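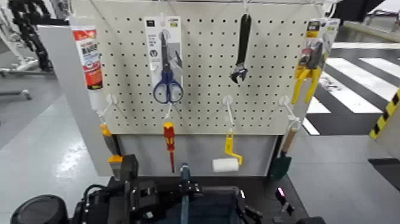
Patricio Bravo

4.2 Removing hung tools from a pegboard

Figure 1. Head camera view in the pegboard task, with both grippers in front of the display stand. The tools hang in two rows.

The second task of the Kallard benchmark asks the robot to take one named tool from a hook and to place it on the table. We selected hung objects since in our earlier bin experiments the gripper could approach almost always from the top. On a pegboard this is not possible. The object must first be lifted and then pulled forward, and a hook hides part of the place where one would like to hold it.

The objects differ strongly in how they can be grasped. The putty knife and the garden trowel offer a handle which hangs free. The paint roller has a bent frame, and its weight is mostly at the lower end, so it turns when it is held at the handle. The scissors and the pliers are presented on retail cards (see Figure 1). For these two the policy has to decide between the card and the handles, and we accept both choices as correct.

We collected 458 demonstrations by teleoperation in the laboratory at Flumstead. All operators had the same instruction, namely to use the nearer arm and to keep the other arm still. From this set we removed 12 demonstrations in which the hook came out of the board together with the tool. The policy is the one described in Section 3, without change in the network. Only the length of the predicted action sequence was increased to 50 steps, as shorter sequences often stopped between the lift and the pull.

For evaluation each of the 8 items was requested in random order, and the board was filled again after every trial. A trial counts as success when the requested item lies on the table and no other item has fallen. The method of Chávez, which plans the lift from a depth image, served as baseline.

Our policy was better than the baseline on the tools with a free handle. On the carded items the difference was small. The most frequent error was a too low lift, where the tool stayed caught at the tip of the hook and the arm continued to pull. With the Jutudar wrist sensor enabled this error became less frequent, but the motion was also slower. The paint roller remained difficult in both settings, and we come back to it in Section 5.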